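Skolberg Drawstring Laundry and Storage Bag
Unbleached cotton, twisted cotton rope
Sizes: Small, Medium, Large
Ships folded flat

Description | Size and Care | Questions | Reviews

We have been selling cloth bags in one shape or another since the shop opened, and the Skolberg is the one we keep coming back to ourselves. It started as a laundry bag, plain and simple, something you could hang on the back of a door and forget until it got full. Then people began writing to tell us they were keeping potatoes in theirs, or winter hats, or all the loose train track that used to live under the couch, and after a while we gave up and put "storage" in the name too.

The cloth is a plain-weave cotton, left in its natural color, so you may notice little flecks of seed here and there. We like them. The bag feels a bit stiff when you first shake it out, and that goes away after two or three trips through the washer. By the time you've had it a season it will be as soft as an old pillowcase (and it holds up a good deal better than any pillowcase I ever pressed into service for a trip to the laundromat!).

The rope is the part we fussed over. The first batch came with a thin, flat cord that bit into your fingers the moment you had a week of towels in there, and we heard about it, quite rightly. The rope we use now is twisted cotton, thick enough to sling over a shoulder without leaving a groove, and it runs through a wide channel so it doesn't bunch up on one side when you pull. Each end is finished by hand with an overhand knot. If you like a shorter loop, just untie it, trim it to suit you, wrap the cut end with a little thread, and knot it again.

Size and Care

Small: good for socks and baby things, or onions and garlic in the pantry
Medium: a few days of clothes for one person, or a spare blanket
Large: sheets and towels for a full household, or a sleeping bag

The Large is 30 inches tall with the neck drawn closed. It's a generous bag, and if you are buying for a small closet I would gently steer you to the Medium. You can always come back for the big one.

Wash it warm the first time by itself, then cold with everything else. Hang it to dry by the rope if you have a hook handy. Tumble drying won't ruin it, but it will pull the cloth up by 3 percent or so in length, and the channel gets a little snug on the rope until you work it loose again with your fingers. An iron on a medium setting takes out the fold lines from shipping, if those bother you. Most of us here never get around to it.

A customer of ours, Saadet Öztürkmen, runs a small guest house and bought one Large for every room. She writes that her guests use them for wet swimsuits, for shoes, and once for a very big melon, and that after two summers of washing she has had to replace the rope on one and nothing else. We sent her a new length of rope with her next order, and we are happy to do the same for you. Just drop us a line.

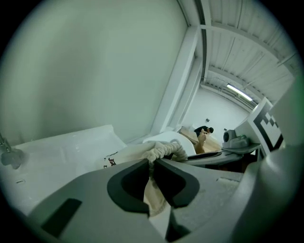
Can I wash the bag with my dirty clothes still inside it?
You can, as long as you leave the neck wide open so the water gets in. With the rope pulled tight, the clothes in the middle come out barely rinsed. For delicate things you'd be happier with our Mivo mesh bag, which is made for washing closed.

Will the rope leave marks on a painted door?
We haven't had that complaint. It's undyed cotton, so there is no color to rub off. A hook with a rounded end is kinder to the rope than a bare nail.

Do you make it in other colors?
Natural only for now. We tried a navy one in September and it faded in streaks along the seams, so back to the drawing board it went. Several people have dyed theirs at home with very nice results. Wash it twice first so the dye takes evenly.

How does it compare with the Kuhlmann hamper liner?
The Kuhlmann liner is cut square to fit the Kuhlmann hamper and has an elastic top. It is a fine liner, but it won't stand up or hang by itself. If you already own the hamper, get the liner. If you want something to carry down the stairs, get this.

Is it safe for bread or vegetables?
Plenty of folks use the Small that way. Wash it first in an unscented soap, and give it a good shake outdoors between fillings. Potatoes do well in it if the pantry is cool and dark.

Reviews

"Bought the Medium for college and it has been up and down four flights of stairs every week. Rope still looks good. The knots did loosen once and I just retied them."

"Softer than I thought it would be after washing. I took off one star for the wrinkles, which really are something out of the package."

"My mother has one, my sister has one, now I have one. We all keep different things in them."

Goes well with

Disar wall hook, single or double
Mivo mesh wash bag
Replacement rope, natural, sold by the yard

Orders of 200 or more for inns, camps and schools get their own pricing, and we can leave the side label off if you'd like to sew in your own. Please allow a few extra weeks for those, as each batch is sewn to order.

Page updated January 19, 2023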